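The dome arrived at the Hastside workshop the week after the planner stopped sulking, and I have always felt the two were connected, though I could never prove it and nobody asked me to.

I should explain about the planner. We called it Helico, after the spiral it drew when it was unsure of itself, round and round a goal it could perfectly well have gone straight to. I had written most of it myself, so I took the spirals rather personally. My old tutor used to say that a planner inherits the nerves of its author, and I do walk twice round the car before driving anywhere.

That January I sat up late with the logs, a pot of tea and the heater on my feet. There were 1,186 rejected paths in one evening's file, and I read a good many of them, the way you might read letters from a worried aunt. Too near the wall, it wrote. Too near the cable. Too near the large round thing, which it had decided was a great deal bigger than it was.
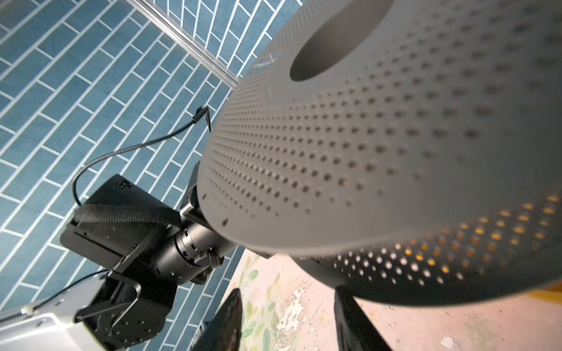
## What the large round thing was

I was rather fond of it, with its grey shell and all those rows of little holes, and the warm light coming through along one edge. Helico was not fond of it at all. Every hole gave the depth map something new to fret over, and each fret went into the collision model as a small, solid lump, until the poor dome stood in a cloud of hailstones.

So I took the hailstones away. It was 7 lines in the end, after 20 evenings of cleverer ideas: treat the shell as one smooth surface, keep a modest margin, and believe it. I saved the file, called the branch Kostar after the street I grew up in, and ran the simulation before I could lose my nerve.

The path came up on the screen as a single green curve. I drank my tea, which had gone cold, and ran it again just to watch.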